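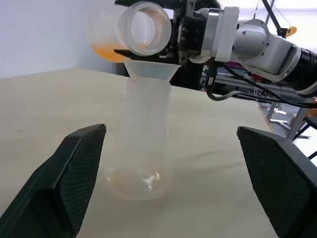
Pouring demos by remote control, one arm spills at the end
Posted by skekine_lab in Teleoperation

I'm recording two-arm pouring demos with a leader-follower setup. One arm holds a clear cup of orange liquid over a funnel in a plastic flask, and the other stays open near the flask. I have 40 demos. When I replay the trained policy it tips too fast and misses the funnel. Do I need more data, or better data?

Fluvthorpe
Better data first. Watch your own demos and see how long you pause before tipping. If you stop for 2 seconds to think, the policy learns the pause and then guesses when to leave it. Practice until the pour is one slow motion, then record again. Also vary where the flask stands – a few inches is enough.

brallberg442
more data. we had bad pours until we did a lot more

Edwards
Check your wrist camera before you redo anything. On mine the lip of the cup left the view halfway through the tilt, so the policy was pouring blind. I moved the open arm back a little and kept the same speed.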